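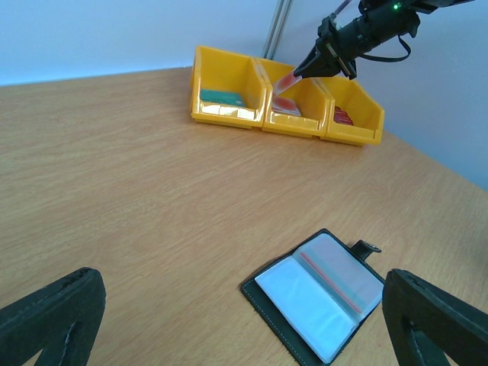
Call for Participants: Household Records Retrieval Study

Print
E-mail

Evum is recruiting 37 households in Zondport and Gindow for a four-week study of how people store, carry and find personal records. The study covers paper and plastic items only: identity cards, insurance cards, tax forms, leases, vehicle titles, medical paperwork, school records, warranties and receipts. Digital storage is outside its scope, although participants will be asked whether a scanned copy exists for each item they are asked to find.

The work is funded under the Munteanu program on household administration. Results will be used to revise the advice sheets given to people who are moving, settling an estate or applying for benefits. The current sheets assume that a household keeps its records in one place. Pilot interviews in Gindow showed that most households use several, that these places are often the responsibility of different people, and that the person who filed an item is frequently not the person who has to find it.
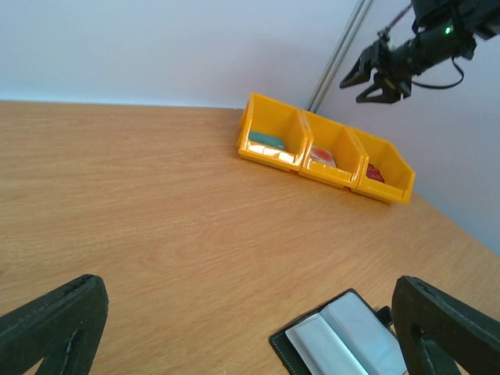 Jaqueline Pacheco

Who can take part

Participants must be 18 or older and must have lived at their current address long enough to have received at least one annual tax form there. One adult per household acts as the primary participant. A second adult may join for the retrieval sessions and is paid at the same rate. Households of one are eligible and are encouraged to apply, as they were underrepresented in the pilot.

We are looking for a mix of storage habits. Filing cabinets, kitchen drawers, shoe boxes, desk trays and envelopes on top of the refrigerator are all of interest. Please do not reorganize anything before the first session. If you have recently done a major cleanup of your paperwork, tell us on the form; it does not disqualify you, but it affects how your results are grouped.

You are not eligible if you work as a professional organizer, archivist or records clerk, or if you are employed by Evum or by the Munteanu program. Households that plan to move during the four weeks should wait for the next round.

What is involved

The study has three home sessions and a written log.

Session 1 - Inventory. A researcher visits and asks you to point out every place where records are kept. The researcher notes the type of container, its location, who uses it and how often. Contents are not read. Items are recorded by category only, for example "auto insurance, current" or "utility bill, paid."

Session 2 - Retrieval. The researcher reads out a list of items, one at a time, and you try to find each one. Time starts when the item is named and stops when you put it on the table or say that you are giving up. You may stop looking for any item at any point. Saying "we do not have that" is a valid answer and is scored separately from a failed search.

Session 3 - Retrieval, changed conditions. The same procedure is followed with a different list. Where there is a second adult, that person does the searching and the primary participant stays in another room. In single-adult households, the list is weighted toward items that you said in Session 1 you rarely use.

Between sessions you keep a log. Each time you look for a record for your own purposes, write down what it was, where you looked first, and where it was found. Entries are short. Most pilot participants made fewer entries than they had expected to, and a week with no entries is still useful data.
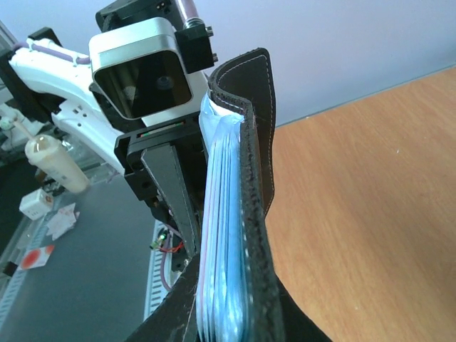
How containers are classified matters to the analysis, and participants will be asked to help with this during Session 1. Each container is coded as open or closed, fixed or portable, and labeled or unlabeled. Position is coded separately from type. A black leather folder standing upright, such as the one in the photograph, is coded "vertical," and the same folder lying in a drawer would be coded "flat." The distinction was added after the pilot, when people searching for a flat item often lifted and replaced things above it without noticing that they had changed the order. If a container is normally carried, as with a card wallet or a glove compartment pouch, it receives the code for the place where it spends the night. Containers within containers are coded at both levels. If you are unsure how to answer, describe what you do and the researcher will assign the code.

Payment

Each adult is paid $37 per completed session. The log is paid as one additional session at the end of the study, provided it is returned, whether or not it contains entries. Payment is by check or prepaid card. If you withdraw partway through, you keep payment for the sessions already completed. Parking costs are not covered because all sessions take place in your home.

Privacy

No record is photographed, copied or removed. Account numbers, names and dates of birth are not written down. The researcher will ask you to place retrieved items face down wherever that is practical. Audio is recorded in Sessions 2 and 3 for timing purposes and is deleted once times have been checked. You may ask for the recorder to be turned off, in which case a stopwatch is used.

Certain places can be excluded. If there is a drawer, safe or box that you do not want included, say so in Session 1 and it will be marked "excluded" with no further questions. Items kept there will be dropped from your retrieval lists.
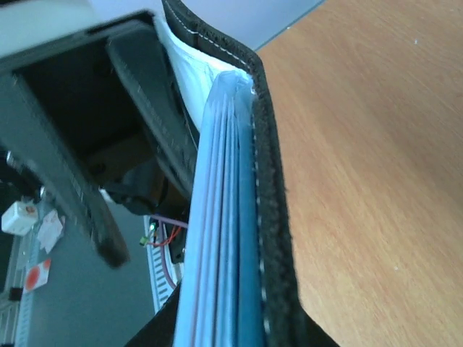
Light blue pages in a black padded cover with pale stitching.

Scheduling

Sessions begin in April. Daytime and evening visits are available, with the last visit of the day starting at 6:30 p.m. Session 1 is usually the longest, and its length depends on the size of the home and the number of storage places. Please allow a full evening for it. Sessions 2 and 3 are shorter - the lists are fixed in length and each search has a time limit.

The same researcher will visit for all sessions where possible. Pets are not a problem, but please mention them on the form. Children may be present. Interpreters can be arranged with advance notice.

How to apply

Request a screening form from Ermanno Benedetti, study coordinator, at the Evum office in Zondport. State which city you live in, how many adults are in the household and which times of day suit you. Do not send copies of any documents with your application. Forms received after the places are filled will be held for the next round unless you ask us to discard them.

Applicants will be told by phone or letter whether they have been selected. Selected households receive a consent packet, which must be read and signed by each participating adult before Session 1. Questions about the study design should be addressed to Jaqueline Pacheco. Questions about payment or scheduling go to the coordinator.

Print
E-mail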